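Hubert Zawadzka has run the Pikau, a guesthouse with 16 rooms, long enough to have strong views on checkout times. I talked to him at the kitchen table on a Saturday in November, after the breakfast dishes were done. Tumelo Naidoo, his business partner, came in and out with a phone in one hand.

They used to have everyone out by ten. Last winter they moved it to noon, and Zawadzka says he was against it.

"I thought we'd lose the whole afternoon," he said. "You have people arriving at three, and you have three hours to turn the place over. I did the math on the back of an invoice and told Tumelo it couldn't be done."

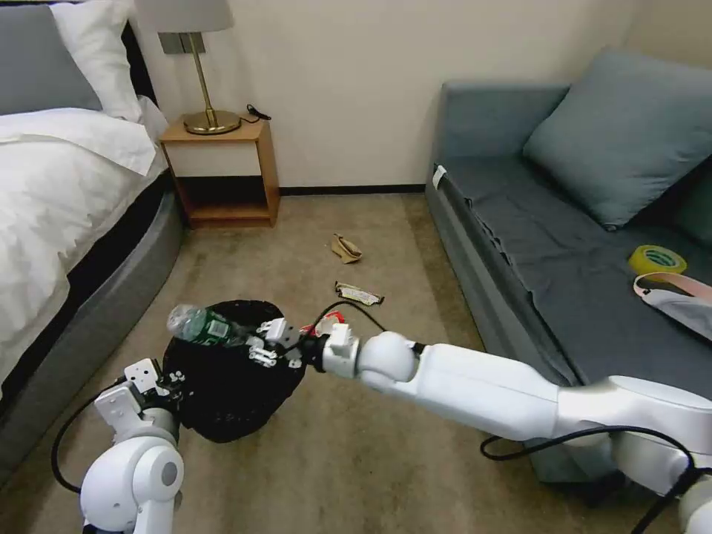 Naidoo remembers that invoice and says the math was fine but the starting point was wrong. Most guests leave before nine anyway, he said, whatever the sign tells them. They have a ferry or a long drive. The late checkout gets used by a few people, and those few write the nice reviews.

Zawadzka gave in and they tried it for 50 nights. He kept a notebook. On the worst day, four rooms ran right up to noon and one of them wanted a taxi, a refund on parking and a place to leave a cello.

"We put the cello in the office," he said. "It was there until Monday."
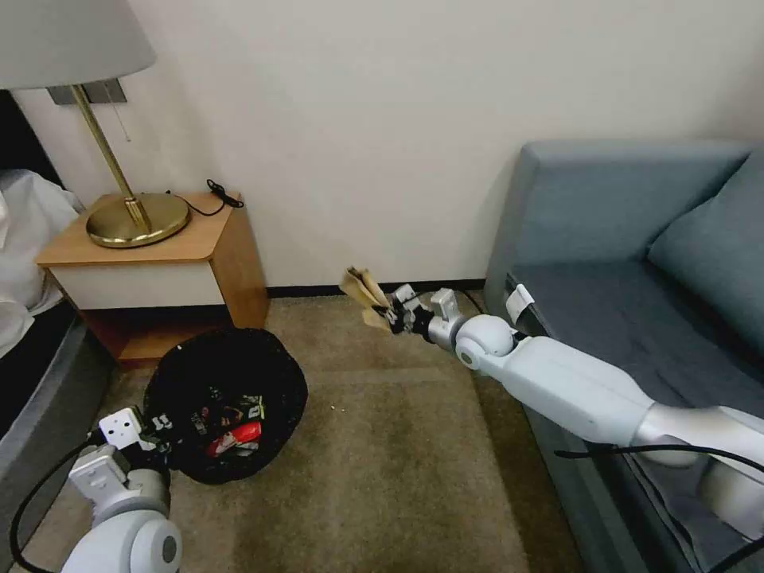 The bigger change was in how they price the rooms. They had been listing with a booking service called Durnora, and the terms didn't suit a small house. A guest who canceled the night before paid nothing, and the room stood unsold. They moved to Baltia, where the owner sets the cancellation rule, and now ask for 32 dollars up front. It's kept if the guest cancels late.

I asked if people complained.

"Two or three did," Zawadzka said. "One man called me from the airport to argue about it — he was on the phone longer than the money was worth. I sent it back to him in the end." 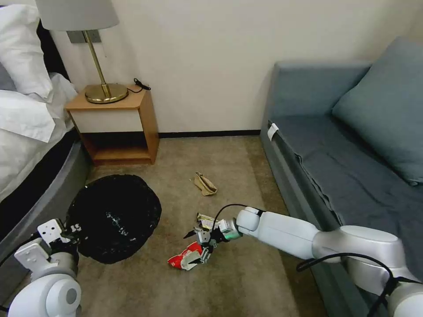
Sending it back was a mistake, in Naidoo's opinion. He would hold to the rule every time, for friends and strangers alike, and let people be annoyed for a day. They haven't settled this between them. Zawadzka still makes exceptions when he answers the phone, and Naidoo has started answering it more often.

Breakfast is the other thing they disagree on. The bread comes from Khamphan, a bakery two streets over, and the bill is 200 dollars a week in the busy season. Naidoo would like to cut it. Zawadzka won't talk about it.

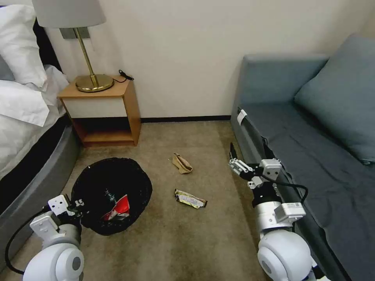

Neither of them plans to add rooms. Zawadzka was offered the building next door and turned it down after one night of thinking. He would sooner spend the money on what a guest touches in the first five minutes, and he named the door handle, the light switch and the pillow. A white pillow at the head of the bed, a nightstand next to it, a sofa a few steps across the carpet: he thinks most people need little more than that for two nights, and he'd like those things to be good ones.

"And hot water," Naidoo said from the hallway.

The boiler is due for replacement in the spring. They have one quote so far and are waiting on the second.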